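Meker shelf notes

README for the snack shelf list, last changed 2022-05-08

Hello! If you've found this folder you probably share the shelves with us, or you want to borrow the list for your own place. Please do, and change whatever you like. I started it in December when I got fed up with buying the same crackers twice (I still do that now and then, but less).

What's in the folder

shelf.csv is the main list, one row for each thing that has gone on or come off the shelves, 3,718 rows so far. It's bigger than it sounds, as a box that gets moved gets a new row.
names.txt has the spellings I've settled on. Look in there before you type anything new!
old/ is everything from before I changed the columns. I keep meaning to tidy it and I won't.

The columns are date, item, flavour, shelf, in or out, and a notes column where I grumble. Flavour is its own column because of pretzel crackers. To begin with I had "pretzel crackers" and left it there, and then of course sea salt and the other sorts all ended up as one thing and I couldn't tell what we'd run out of. 166 of the early rows still just say "crackers" and I've left those alone.

How the shelves work

Boxes stand upright with the front facing out, so you can read the flavour without picking anything up. Same brand together. Opened boxes go at the right-hand end, with a peg on the inner bag if you can find a peg. Tins and jars don't go up here, they live in the Zuller cupboard by the door, and so does anything that might leak.

The boards are plain particle board on a metal frame, so please wipe up crumbs dry and go easy with the wet cloth. Ours came with no instructions and I had one board in back to front for ages.

Things that are wrong with the list

Weights are whatever was printed on the box, and I stopped writing them down after row 700 or so. Best-before dates are patchy. Anything Hứa brings home gets written up a day or two late, and the Plilitz delivery in the spring went in all under one date because I did it in one go after supper with a cup of tea.

If you spot a mistake, fix it and put your initials in the notes column. I don't mind at all, I'd much sooner that than an email!
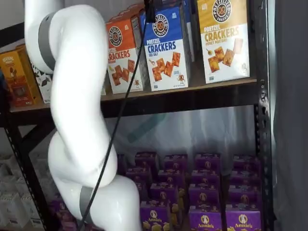 Gunnel Öberg: I'd split the opened boxes off onto a shelf of their own. We kept ours at the right-hand end too and people went straight past them and started a new one every time. Also, could you add a column for who finished the box without writing it down?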